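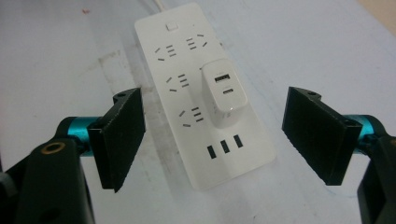
Pièce jointe 1 : multiprise blanche avec chargeur branché, entre les deux mors de la pince manuelle.

Ticket n° 1694
Objet : conformité du poste de saisie, manipulation d'accessoires électriques
Site : Stitstead
Demandeur : Esmaeil Kazemi
Traitement : Mojtaba Ranjbar, cellule Règles et bonnes pratiques, Sistau
Ouverture : 5/3/23
Priorité : 2
État : résolu, sous réserve

Exposé de la demande
Le demandeur souhaite savoir si l'approche d'une multiprise équipée d'un chargeur relève de la consigne générale de préhension ou de la consigne particulière applicable aux objets électriques. Le logiciel Novico a classé la séquence en « objet inerte » et n'a exigé aucune validation préalable.

Premier examen
La pièce jointe montre un voyant lumineux sur le chargeur. Conformément à l'article 41 du règlement interne, tout appareil présentant un témoin allumé est réputé sous tension jusqu'à vérification à la prise murale. La consigne particulière s'applique donc. L'écartement des mors, supérieur à la largeur de la multiprise, n'appelle pas d'observation.

Échanges
E. Kazemi : La fiche Hollis n'impose la coupure que pour les appareils saisis par leur cordon. Faut-il l'étendre au boîtier ?
M. Ranjbar : Oui. La distinction entre cordon et boîtier a été supprimée lors de la révision de décembre. La fiche affichée au poste est périmée et doit être retirée.
E. Kazemi : Fiche retirée. La séquence 1539 est suspendue dans l'attente de vos instructions.

Mesures prescrites
Débrancher le cordon d'alimentation à la source avant toute approche de la pince.
Retirer le chargeur, sauf si l'essai porte sur l'ensemble ; le mentionner alors au cahier de poste.
Contrôler l'état des patins et consigner le résultat.
Corriger la catégorie de l'objet dans Novico et faire valider la modification par un second opérateur.

Suite donnée
Catégorie rectifiée par le demandeur et validée. La reprise de la séquence est autorisée sous réserve du dépôt du relevé de consignation signé. Le point relatif au classement automatique est transmis à l'équipe Novico et fera l'objet d'un ticket distinct.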